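Home Papers Authors Downloads Contact

4. Scene rules we ended up living by

I want to spend this section on the boring part of the project, the written rules for setting up a simulated tabletop before you let a policy loose on it. When Rima Moussa and I started on the Vukia task suite, we had no such rules at all. Each of us built scenes the way we liked. I'd drop a plate wherever there was room, she'd line things up with the hole grid, and when our success rates didn't match we spent a good part of May arguing about controllers. The controllers were fine. Our scenes just weren't the same kind of scene, and we had no document to point at.

So we wrote one. The first draft was a page and a half, and Kalevi Rissanen (who has reviewed more test protocols than I ever hope to read) sent it back with more red ink than black. His main gripe was that we kept saying "reasonable" without saying who gets to decide. Fair enough! The version we use now, frozen on 14th January, has 20 rules, and I'll go through the ones that caused the most trouble.

4.1 Name the fixed things and the loose things

Every scene file now has to split its contents into two lists. Fixed things are the room, the perforated platform, the arm's mount and any furniture. Loose things are whatever the arm might pick up, push or bump: dishes, crates, food items, small blocks. A fixed thing may not move between episodes. A loose thing may, but only inside the region its entry gives it.
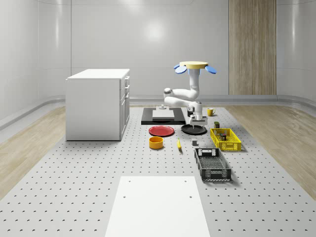 The split sounds obvious until you hit a crate. Is a crate a container that stays put, or is it an object the arm could shove? We went back and forth on this for ages, and I'm still not sure we got it right. The rule as written says a crate is loose unless the task text names it as a destination, and then it's loose anyway but gets a displacement limit. If it drifts past the limit, the episode fails, even if the item landed inside. Tapio Ojala thinks that is too harsh, and he has a point for light plastic crates, which slide if you so much as look at them. We kept it strict for now.

4.2 Clutter has to be declared

Under our old habits, extra objects were decoration. You threw in a mug or two so the scene didn't look bare, and you never wrote them down. The trouble is that a policy doesn't know what's decoration. In our first full audit we pulled 200 scene files and found 61 with at least one loose object that appeared nowhere in the task notes. Some of those were right in the approach path of the gripper, so of course they changed the results.

The rule now is simple: if it renders, it's declared. Each extra gets a name, a pose and a one-word role (target, destination, obstacle or bystander). Bystanders can be anywhere in the reachable area, but they can't touch a target at reset.

4.3 Overlap from the camera is allowed, overlap in space is not

People mix these up all the time, me included. A can that hides part of a plate's rim from one viewpoint may be standing clear of the plate once you check the geometry. We want the first kind, it's good practice for perception. We don't want the second, where two meshes start out interpenetrating and the solver kicks them apart on the first step. So the check runs on collision shapes only, and no one is allowed to reject a scene by eye.

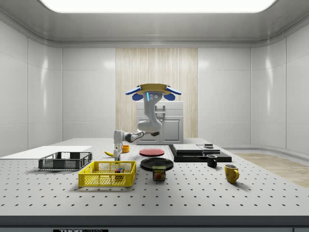
Figure 4. Simulated tabletop with the ceiling-mounted arm, mesh baskets and dishes. The SPAM can partly overlaps the front rim of the black plate in this view.

The geometry check runs in Givach, our little scene linter, and it went over all 2,029 files in the suite before the freeze. It's slow on mesh baskets. All those openings make for ugly collision shapes, and Eero Sjöberg ended up writing a simplified shell for each basket, with the walls kept and the holes closed. That's a compromise, and we say so in the scene header, so anyone studying fingers that snag in the grid should swap the full mesh back in.

4.4 Reset means reset

The last rule I'll cover here is the one I broke most often. A reset restores every loose object, every joint and the random seed, and it writes all three to the log. No carrying over a nudged bowl because the next task doesn't use it. I used to do exactly that to save time, and it cost Saimi Oksanen a very long evening of trying to reproduce one of my runs. She added the seed line to the log format the next morning, and the linter now refuses any run that comes without it.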